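Thread from the Trostcombe open day, typed up on the train home with a very low phone battery. I went for the robots and I stayed for the robots.

Background for new followers: Trostcombe is the old mill building where a bunch of small automation shops share floor space. Once a year, usually in September, they open the doors. This year it slipped to 11 December 2020 and they let people in by time slot, so it was much quieter than usual and you could ask as many questions as you wanted!!

I drove 56 miles to the station and then took the train the rest of the way, so I was going to look at everything whether my feet liked it or not.

First stop was Govindasamy on the ground floor. They do box handling, and they had a little conveyor loop running with cartons of different sizes going round and round. A kid next to me picked a favorite carton and cheered every time it came back. I may have joined in.

Their engineer told me the conveyor belts are the easy part and the labels are what keep her up at night. Shiny tape, crumpled corners, labels stuck on upside down. I could have listened to her for an hour.

Then upstairs to Grirkirano, which was the one I'd been waiting for. Two arms, two hands with real fingers, and a board of small parts to put together. I stood there for the whole slot.

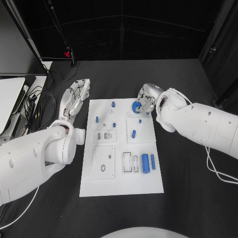
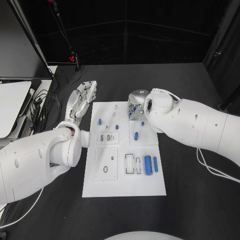
The big white board and its blue parts, in all of these:
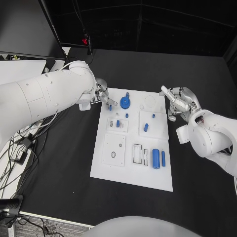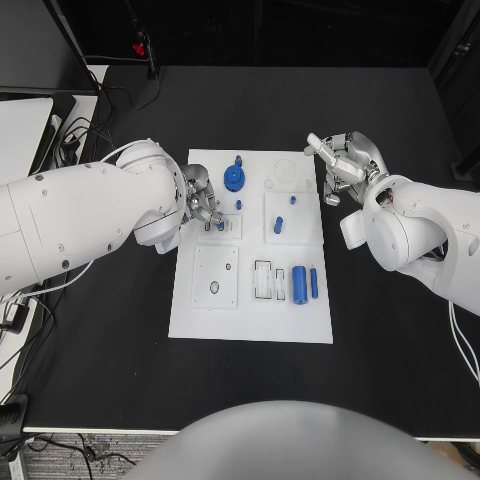

I build model train kits at home, so small fiddly parts are my whole life, and I have opinions about pegs. A peg going into a hole sounds like nothing until you've tried it with cold fingers and a part you can barely pinch. You have to come in straight, you have to feel when it catches, and if you push too early it jams. So look at the last picture, where the left hand is bent right down over the little plate with a small blue peg at one of the slots. That's my Tuesday-night hobby, done by a machine, and I was leaning so far forward I bumped the person in front of me (sorry again, you were very nice about it).

I asked why they bother with fingers when a simple two-jaw gripper would be cheaper. The answer was that they want one pair of hands for lots of differently shaped things, so they don't have to swap tools each time. Makes sense to me – my workbench has a drawer of tweezers and I still use my fingers for most of it.

I also asked what it's like to work on. Lots of patience, apparently. They told me they'd done 170 runs with this set of parts in the run-up to the open day, and that the team talks about individual parts the way people talk about difficult relatives.

Someone else in our group asked if it would ever build flat-pack furniture. Big laugh from the staff, then a serious answer about how heavy panels are a different problem from small parts. I appreciated that they didn't just say "sure, someday."

Last stop was Sumari, back down by the loading dock. Floor-cleaning machines! They let us walk out in front of one at the slow setting and it stopped for every single person. I walked out in front of it 5 times. The staff member with the clipboard was very patient with me.

Also at Sumari: the best explanation of batteries I've ever had. Short version, they plan the whole cleaning route around getting back to the charger with plenty left over. My phone could learn something.

Practical stuff if you want to go next year. Book the early slot. Parking is on the hill behind the building and the path down is steep. The café was closed this time, so bring a sandwich. Upstairs is reached by a freight elevator or the stairs, and the elevator is slow but roomy.

Bring your questions too, even the ones you think are silly. I asked Grirkirano how long it takes to get the hands ready in the morning and got a ten-minute answer with gestures.

Roughly 2 hours inside and I'd have happily done double. If anyone from Grirkirano sees this: thank you, and please tell me what size those blue pegs are, I want to try the board at home with a stopwatch.

Phone's at four percent. More replies tomorrow once I've charged it.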